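# Storage Habits in Shared Student Housing: Project Report

Submitted October 13, 2022

## 1. Purpose of the study

This report presents the findings of a study of how residents of the Privley halls store food, books and household goods in shared rooms. The study was carried out as part of the second-year module in housing and design. It was prompted by the reopening of the Tellavau block in January, when kitchens previously used by four residents were assigned to five.

The main question was whether complaints about lack of space reflected the amount of storage provided or the way in which it was divided. Earlier coursework on the Pacheco building had suggested the latter, but it covered only one floor and did not include bedrooms.

## 2. Method

A written questionnaire was delivered to every room in the two blocks, and 477 completed forms were returned. Residents were asked which cupboards they used, which they avoided, and whether any shelf had been set aside by agreement. Kitchens were then visited by prior arrangement and the inside of each cupboard was measured by hand. Fridges were left out, as several were replaced during the study period.

Forms with no block marked were kept for the general questions only.
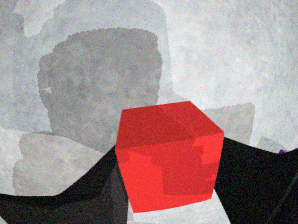
Measurements were entered on a standard sheet and checked by a second member of the group. Where the two readings differed, the cupboard was measured again. Shelves above head height were recorded separately - these had been treated as ordinary shelving in the Pacheco work, and the group considered this a weakness.

## 3. Findings

Residents of both blocks reported similar levels of dissatisfaction, although Tellavau kitchens offer less space per person. High shelves were in use by about 60 per cent of those who had access to them, mostly for suitcases and empty boxes. In kitchens with a written agreement on shelves, complaints concerned cleaning more often than space.

Bedroom storage drew fewer comments. The most frequent request was for a deeper shelf beside the desk, as the Virnano units fitted in both blocks do not hold a large ring binder upright.

## 4. Limits of the work

The questionnaire did not ask how long each resident had lived in the block. New arrivals may have answered on the basis of a few weeks only. Visits were made in the daytime, and kitchens were seldom in full use.

## 5. Recommendations

- Label one low shelf per resident in every shared kitchen.
- Provide a folding step for each kitchen with high shelving.
- Review the depth of desk shelving when the Virnano units are next replaced.

The blank questionnaire and the measurement sheet are attached as Appendix A and Appendix B.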